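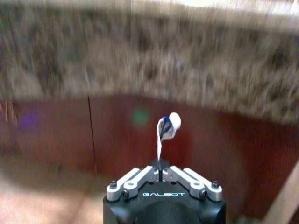
Slide 1: Paper is mean

Talks > Hardware night > Speaker notes
Last updated: March
5 min read

Leave this one up while people find seats. Say hi, say the title, then straight in.

So this is the wrist camera view, and what you've got between the fingertips is a twisted strip of paper, held at the bottom and curling over at the top. Point out how skinny the grip is compared to how much paper is waving around above it. Then point at the background, all that smeared granite and dark red cabinet. The strip is easy to pick out and the kitchen has turned to soup! Park that, we come back to it on slide 4.

Slide 2: What I was trying to find out

I wanted to know which fingers to put on the arm for the Pramance kitchen job. That job is tidying, mostly: wrappers, receipts, bits of torn packaging, all the light floppy junk that ends up on a counter. Everybody tests grippers on blocks and soda cans (me too, for years) and then gets a nasty surprise with a receipt.

Two setups on the table:
- the parallel-linkage fingers you just saw
- the soft pads from Drukent, which I really wanted to win, they're lovely to handle

Same arm, same controller, same wrist camera. 63 tries total, 21 on each of three things: a flat receipt, a crumpled wrapper, a twisted strip. I swapped fingers between blocks and yes, swapping is a pain. (Pause here, somebody always groans.)

Slide 3: Fingers

Short version: linkage fingers for twisted and crumpled, pads for flat. The pads sort of drag a flat receipt into a little hump and then close on the hump, it's very satisfying to watch. The rigid tips just skate over it unless you come in at the counter edge.

With a twist it flips. A twist has a spine, so narrow tips can get a real pinch on it. The pads squash the whole thing and you lose track of where the paper is pointing, so the drop into the bin goes wrong even when the pick was fine.

Don't get stuck here on force settings. If anyone asks: I ran both sets low, and turning it up made creases and didn't help the hold.

Slide 4: The camera bit

Okay, back to the smear. A wrist camera moves with the hand, so whatever is in the hand stays put in the picture and the world goes by. Great for checking "do I still have it?" Terrible for finding the bin while you're moving.

I tried the Petrauskas tracker first, fed only from the wrist, and it kept losing the counter edge on fast moves. What fixed it was dull. Stop, look, go. Add a short pause before the drop and take the bin position from there. It costs you time on every cycle and I'd still take it.

Also mention the spots of light on the cabinet, green one and a fainter purple one. My color threshold did not enjoy those. Mask by where the fingertips are first, then look for paper.

Slide 5: Controller

Quick one, I'm usually running late by now. I moved from the stock controller to Plilturine because it lets me log finger position and camera frames on one clock. 3000 lines of log for an afternoon's work, fine, disk is cheap. Lining up two separate logs by hand is how I lost most of a weekend last year.

Slide 6: What I'd do next

Wet paper. Thin plastic film. A longer tip on the linkage fingers for reaching into corners. And I'd love to try one pad and one rigid finger on the same hand, if anyone here has done it please come find me after!

Questions. If it's quiet, ask the room what they pick up that isn't a block.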